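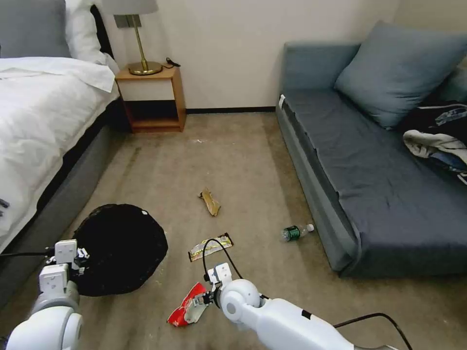 Search the help pages Search Go

Crumbs and grease marks in low pile carpet, landlord inspection coming up

Posted 23/01/2022 in Floors and Carpets
Shares 67

We rent a two bedroom apartment and the living room carpet is a low pile synthetic. We eat snacks in there most evenings and it shows. There are fine crumbs worked down into the pile that the vacuum doesn't pick up, and a few darker patches in front of the couch that I think are oil from chips. They feel slightly stiff when I press on them. I tried dish soap and a wet rag on one patch and now it has a ring around it that is bigger than the original mark.

The inspection is in February. The deposit is $800 and the lease says carpets must be returned "free of stains and food residue." A local company called Lozano quoted me $200 for the one room. I would rather do it myself if it can be done properly. What order should I do things in, and how do I get rid of the ring? The vacuum is a Dostley upright, about six years old.

priria_renter

Do the dry work first. Any water you put on crumbs turns them into paste and then they are much harder to get out.

Start with the vacuum itself. Turn it over and cut the hair and thread off the brush roll, then empty the bin and wash the filter. Let the filter dry for a full day before you put it back. On low pile, set the head low enough that the brush touches the carpet but doesn't drag. Go over the room slowly in one direction, then again across it. Use the crevice tool along the baseboards and under the front edge of the couch.

For the oil, sprinkle baking soda or cornstarch on the patch, press it in lightly with the back of a spoon, and leave it overnight. Vacuum it up in the morning. Do this twice if the patch still feels stiff.

Then mix a quarter teaspoon of clear dish soap in a cup of warm water. Put it on a white cloth, not straight on the carpet, and blot from the outside of the mark toward the middle. Don't scrub. Blot again with plain water until you don't see any suds, then lay a folded dry towel over it with something heavy on top and leave it for a few hours.

Your ring is most likely leftover soap. Soap that isn't rinsed out stays sticky and picks up dirt. Blot it with plain water, then with one part white vinegar to four parts water, then plain water again. Test the vinegar mix inside a closet first.

gritandgrout

Just rent a machine from the grocery store. I did our whole place in an afternoon and got everything back. Move the furniture out first though, I left a metal chair on it damp and got a rust spot.

tallpines80

The answer with the baking soda is mostly what I'd do. A few things to add from the other side, as I own two rentals.

Check your lease for the words "professional cleaning." Some leases ask for a receipt and whether a landlord can hold you to that depends on the state. If yours only says free of stains, a clean carpet is enough.

Take photos before and after, in daylight, and keep them until the deposit is back in your account. Flattened pile in front of a couch is normal wear in most places. Oil stains usually are not.

If you do rent a machine, use less detergent than the bottle says and make a second pass with water only. Open the windows and give it a day before you put furniture back. I used Triso spot foam on one unit and it worked on grease but it left the carpet a bit lighter in that spot, so try it somewhere hidden.

Get the Lozano quote in writing anyway. It's useful to have if there is a dispute over what cleaning one room should cost.

backporchlandlord

Comments (4)

priria_renter: Did the filter and brush roll last night. The bin filled up twice in one room. Leaving the cornstarch down until tomorrow.

mudroom: Would the vinegar mix be OK on wool?

gritandgrout: Wool can take weak vinegar but test it, and don't use baking soda on it. Cool water only.

priria_renter: Ring is gone. One patch still looks slightly dark so I'm doing it again.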